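December 16, 2022
By a student in the Intro to Operating Systems project group

So my project was moving an old desktop over to Linux and seeing if a regular person could live with it for a whole semester. I picked a distro called Landero, mostly because the download was small and the forum looked friendly. The machine is a hand-me-down office tower with 2 GB of memory and a hard drive that makes a noise like a coffee grinder.

Installing it was the easy part. I wrote the installer to a USB stick, hit the boot key way too many times, and got the welcome screen on my second try (the first time I forgot to turn off secure boot, oops). Then came updates - 751 packages waiting! I left it running and went to dinner, and when I got back it was stuck asking me a yes or no question about a config file.

For the test itself I kept a log of boot times. The old system averaged 300 seconds before I could open a browser and click on something. Landero got that down to 47, and I ran it over and over in November to make sure it wasn't a fluke. I used the same stopwatch app every time and always started from a full shutdown, so I feel pretty good about those numbers.

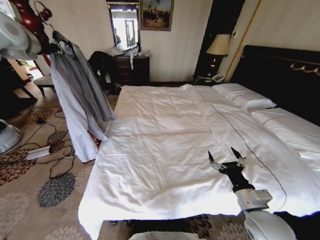 Tsikata read my draft and asked why I only timed the boot, when most people leave their computers asleep all day and care a lot more about how quickly they wake up. Fair point, and I didn't have a good answer. I went back and tried sleep mode, and the network card refused to come back unless I restarted it by hand. That went straight into my problems section.

The printer was the other headache. Ours is a Gekero, and the driver on the disc is Windows only. A generic driver prints text fine but turns every photo kind of green. I spent a whole weekend on it and gave up - I just email my files to the library now.

Would I keep using it? Yeah, for writing and browsing I would. I still need Windows for Risholm, the circuit program from my other class, so I'm leaving that on a second partition. Next semester I want to put in an SSD and run the same boot test again on both sides. My full log and the config files I changed are in the appendix.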